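In defence of eating in bed

When I came to this country I rented a room with a shared kitchen. There were 18 steps between my door and the kettle, and I knew all of them in the dark. My landlady, Jean Lamont, had one rule, which she repeated to me in February and again in summer: no food in bedrooms. I obeyed her for 2 years. Now I think she was wrong, and I want to say why.

A bedroom in a rented house is seldom only a bedroom. It is the place where you read, telephone your mother, fill in forms and are ill. To say that a person may do all of these things there but may not eat a biscuit is to treat the room as a hotel room. 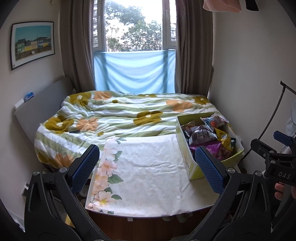 A striped, flowered duvet and a box of packaged snacks.

I know the arguments. Crumbs are the first, and my friend Kenna Sutherland adds mice. I do not laugh at mice. But crumbs can be shaken out of a window, and a box with a lid costs very little. A dirty kitchen used by five people brings more mice than one tidy eater with a plate on her knees.

The other argument is about health. We are told that the bed is for sleep and that supper belongs at a table. Maybe so, if you own a table. In my grandmother's house the sick ate in bed, and also the sad, and it was considered a kindness to carry the tray. 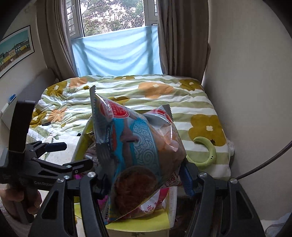 Words by Graciela Barrientos

I live alone now, and I have a good table from Hiltier, with four chairs. I use it when people come. On other evenings I take soup and bread under the blanket — yes, even soup — and I read until the bowl is cold. Last winter I spilled it once. I washed the sheet the next morning and it was dry by the evening.

Landlords may ask for clean rooms when we leave. Until that day, they should let us have our supper where we like.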